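Chapter 5

Clearing the Room: Shared Tables, Lecture Halls and the Things People Leave on Them

In this chapter you will
look at how a shared work surface fills up over a day
practise sorting items by where they belong
fold and place cloths so the next person can find them
write a reset plan for a room you know well

Key words: reset, home spot, stray, surface load, handover

Think of the last time you walked into a room that somebody had properly got ready. Maybe the chairs were tucked in and the whiteboard was clean, and you sat down and got going without giving it a thought. That feeling is the whole subject of this chapter, and I can't wait to get into it with you! Housekeeping in public rooms gets far less attention than it deserves. Kitchens and bedrooms have had four chapters of this book between them, and fair enough, but the shared table is where it gets really interesting, because the things on it belong to so many different people.

Where a mess comes from

A lecture hall at Carnurbridge College seats 96 students. On a busy weekday it might see a morning class, a visiting speaker, a staff meeting over lunch and an evening group. Each of those brings its own things through the door, and each leaves a few behind. One pen is hardly worth mentioning. A pen, a booklet, someone's notes and a cloth from the last wipe-down are another story, and by late afternoon the person at the front has to push things aside to put down a laptop.

Jintana Rungrueang ran the rooms at Carnurbridge for many years, and her name for this was surface load. She meant the share of a table that you can't use until you have moved something. It's a lovely idea, and you can judge it by eye. Stand at the front edge and look along the surface. Could you open a large folder without touching anything? Could you open two?

Surface load has little to do with how much a room holds. A storeroom at the same college had 3000 items on its list and a bench you could have eaten lunch off, because every item had a home spot. A home spot is simply the place a thing goes back to. It might be a hook, a drawer or a corner of a shelf. Anything without one is a stray, and strays gather on tables the way leaves gather in a gutter.

Fixtures, supplies and strays

Before you pick anything up, sort the table in your head. You will need three groups, and with practice you can do it from the doorway.

Fixtures stay where they are. Speaking equipment is the usual one, and sometimes a clock or an organizer that lives on the desk.

Supplies belong to the room but get used up or moved around. Pens, writing pads, bottles and cleaning cloths mostly go in this group.

Strays belong to a person, to another room or to a meeting that has finished. Papers and booklets are the hard ones, as they look a lot like rubbish and very often aren't.

Beginners tend to tackle the strays first, and I understand why, as they catch the eye. Try leaving them to the end. Once the supplies have gone home you can see what's left, and you will make much better choices about it.

A few things sit between groups, and people argue about them quite happily. Is a notebook a supply or a stray? At Carnurbridge the rule was to open the cover. Blank pages meant supply, and any handwriting at all meant stray. Chanida Kaewkla, who trained under Jintana, added a rule of her own for booklets: one copy is a stray, a stack is a supply. You may want to write different rules for your own room, and you'll get the chance in Activity 5.2.

The cloth comes first

Start with whatever cloth or towel is on the table. You may need it in a moment, and it takes up more room than nearly anything else you'll handle. A towel dropped in a heap spreads out over papers and hides pens. Fold it and the same towel has edges, a top and a bottom, and a size you can plan around.

Fold in half, then in half again, smoothing from the middle outward with a flat hand. Put the fold toward you and the loose edges away. Then lay it near the front of the table, well clear of paper and anything with a cord. A glossy table is a great help here, by the way. The shine shows up every crumb and smear, so crouch a little and let the ceiling lights do the checking for you.

On the long table in the next photo, a folded salmon-pink towel lies near the front, with a sheet of paper, a yellow book or folder, small bottles and a desk organizer still waiting farther back. Sort them into your three groups before you read on. 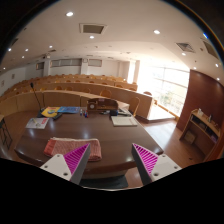 Working from the back to the front

With the cloth settled, begin at the far side of the table and work toward yourself. You'll reach over a clear surface less often, and you won't drag a sleeve through something you have already straightened. On a deep table, walk around. Leaning is how bottles get knocked over.

Stand bottles together with their caps on. Square up paper in a single pile, printed side up, and don't reorder it. Close books and folders unless a page has been marked. Pens go back in the organizer if there's space, and lie beside it if there isn't.

Then wipe. Long strokes, side to side, moving the pile along as you go. Finish with the front edge, which collects more fingerprints than you would believe.

The handover note

Allow up to 30 minutes for your first full reset of a large hall. Leave a short note for whoever comes next, saying what you moved and where the strays have gone. Kittipong Suwannarat used to write his on the back of a room booking slip, and a typical one read: "Blue folder at front desk. Two pens dead, binned. Bottles need topping up."

Activity 5.1
Choose a shared table at your school or workplace. Draw it from above at the start of the day and again at the end. Shade in the surface load on each drawing and compare the two with a partner.

Activity 5.2
Write home spots for the supplies on your table, then write your own rule for notebooks. Swap with another pair and try theirs for a week.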